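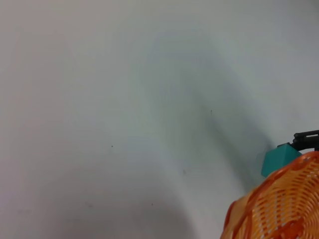

Debashish Saha has called Drunier "a filing job with weather", and the phrase is often repeated in writing on the game. **Drunier** is a single-player puzzle video game in which the player controls a heron employed to sort the post of a flooded town. It was developed by the studio Wotow and is played from a fixed side view.

## Gameplay

The heron can walk, wade, fly short distances and carry one item in its beak. Letters arrive at the sorting hut by raft at the start of each in-game morning. The player reads the address, which may be smudged or incomplete, and takes the letter to one of the houses standing above the water line.

Water level is the main variable. It rises and falls on a fixed cycle, opening some routes and closing others. A letter dropped in deep water drifts with the current and can be recovered further downstream, though its text becomes harder to read. There is no health bar and no timer. A wrong delivery does not end the game – the householder keeps the letter, and later conversations change to suit.

The full game contains 800 letters, of which 600 are needed to reach the ending. The remainder concern a separate story about the town's former ferry company, Liyanage.

## Development

Drunier began as a prototype by Asanka Siriwardena, who wrote the water simulation before any other part of the game. Early builds had a human postal worker as the player character. Tania Munshi, the lead artist, replaced the figure with a heron after tests showed that players lost sight of it against the buildings.

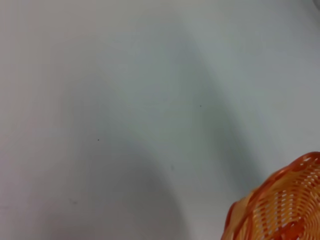
The letters were written by Shiuli Navaratnam. Each exists in several states of damage, and the game picks between them according to how long the paper has been in the water. An in-house tool named Woto was built to check that every address could still be worked out from at least one other source in the town.

## Sound

The score, by Shahnaz Khan, is made up of 40 short pieces for clarinet and harmonium. Pieces are joined at run time according to the water level. Bird calls are used as prompts and can be replaced by on-screen symbols in the options menu.

## Reception

Reviewers praised the writing and the lack of time pressure. Complaints centred on the flying controls and on the map, which shows streets but not depth. An update released in July added depth markings and a second save slot – both had been requested by players.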